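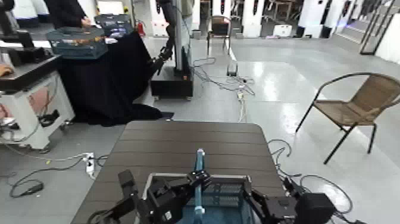 Idalina Neves asks if Venik can go straight over an old coat of oil or does it all have to come off first. Straight over, if the old coat is oil. If it's varnish or a paint-type stain, no, it won't get in, it'll sit on top and stay tacky for days. Drip of water on the wood. Soaks in = oil it. Beads up and sits there = test an underside first, or sand.

VENIK TABLE OIL
for slatted tables, benches, chair arms, indoors or on a covered porch

Made by Soladix. We've carried it since the old shop. Thin, goes on with a rag, gets down between slats without leaving a fat line along each edge, and that was always the trouble with the thicker stuff we used to sell.

Shades
Clear. Pretty much what the wood looks like when you wet it.
Honey. Warmer. Good on pine, a bit orange on some oak so test it.
Dark brown. The one most people want for slatted tops. Hides old cup rings better than the other two, doesn't hide scratches much.
Gray is discontinued. Please stop asking, we have none in the back.

Sizes
Small can, enough for a side table or a pair of chair arms.
Large can, dining table and both benches, usually with some left over.
You can mix shades from the same maker. Don't mix with other brands, we had one come back like cottage cheese.

What you need
Lint free rags (old T-shirts fine, cut the seams off)
Sandpaper, 100 grit to start, finer if the top is already smooth
A 2 inch brush for the gaps. Cheap one. You'll throw it out.
Gloves
Something on the floor. Dark brown on a pale floor is not a fun afternoon, it gets in grout and it stays.

How to put it on
Clean first. Dish soap and water, not much water, dry overnight. Sand along the slat, never across. Vacuum the gaps, all the dust you just made is in there. Do the gaps and the slat edges with the brush before you touch the tops. Then tops, rag, thin. Thinner than you think. Leave it 15 minutes, wipe off whatever is still shiny. People skip the wipe and then call us about sticky tables.

Second coat next day. 3 coats if the table lives on a porch, 2 is plenty indoors. Keep plates off it until it stops smelling.

Temperature: works best near 70 degrees F. Cold garage, it'll take twice as long and may stay soft. Direct sun is worse, skins over before it soaks in.

RAGS. Read this one. Oily rags can heat up and catch fire by themselves in a pile or a trash can. Lay them flat outside to dry, or in a metal can of water with a lid. Every time. Even the small ones.

Wicker and rattan
Gets asked a lot as people have the chairs that go with the table. Clear only, very thin, and brush it out so it doesnt pool where the strands cross. Keep it off metal frames, it never really dries on metal, just goes gummy. If you get some on there wipe it off right away with a dry rag. Paper or plastic wicker, don't bother, nothing to soak into. Sit-on time is longer for wicker, give it a few days or you'll wear it on your pants.

Looking after it
Damp cloth. No spray polish, most have silicone and the next coat will fish-eye on you. Top up once a year, more if it's the table everyone eats at. White rings from hot mugs mostly go with a light rub of fresh oil. Black rings are water in the wood, those need sanding.

Loose slats: fix before oiling, glue won't hold on oiled wood. Check the screws from underneath, a quarter turn is often all it is. If the screw just spins go up a size or plug the hole. We have hardwood plugs from Dumlao at the counter, bagged, dark and light.

Not for
Cutting boards. Cribs or anything that gets chewed. Floors (see Destum floor oil, different page, harder finish, costs more). Full weather outdoors with no roof over it, you'd be redoing it every month.

Stock
Clear and dark brown in both sizes. Honey small can only right now, large back in October we're told. Ronaldo Policarpio does the orders, call before you drive over, the website count is sometimes off by a can or two. Ships ground only becuase of the solvent. No returns on opened cans. Dented lids we'll swap if the seal is broken.

Sample pots: dark brown and honey, pick up only. Enough for the underside of one slat, do that before you buy the large.

Last updated: October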